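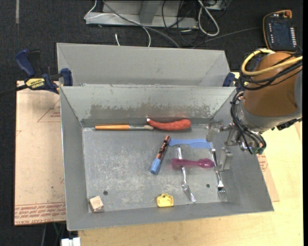
April, 7:40 am

Adhesion series on the Losis primer, second round. Coupons came out of the humidity cabinet at 574 hours, short of the plan, after the Studamance job took the cabinet back. Treat the numbers as interim.

Setup as before. Mild steel coupons, degreased, two coats, cured at room temperature. Half were abraded by hand before the first coat and half were left as received. Cross-cut test on each, tape pulled at a steady angle, graded against the printed chart at the bench.

Abraded set: clean edges at nearly every crossing. One coupon lost small flakes at the intersections, all on the side nearest the hanging hole. I suspect thin film there - the gauge reads low in that corner on most of the set, so it may be how they drain.

As-received set: worse, and uneven. 10 coupons tested, 2 failed outright with whole squares lifting to bare metal. The rest are borderline. The failed pair came from the same sheet. Haddad supplied it and the mill oil on that batch was heavy. One wipe with solvent is probably not enough. Will try a second wipe with a fresh cloth before blaming the primer.

Brush against roller: no difference I can defend. Brush marks hold a little more film in the ridges and the tape does not seem to care. Dropping this variable from the next round.

Farkum topcoat wrinkled over the primer when applied at four hours. At overnight it lies flat. The data sheet allows either. Use overnight until we know more.

To do:
- recut blanks from a different sheet
- check the cutter blade, the last few lines look dragged
- move the hanging hole to the short edge
- ask for a cabinet slot that nobody can bump
- copy film thickness readings from the loose page into the table

Gauge zero checked before and after, no drift.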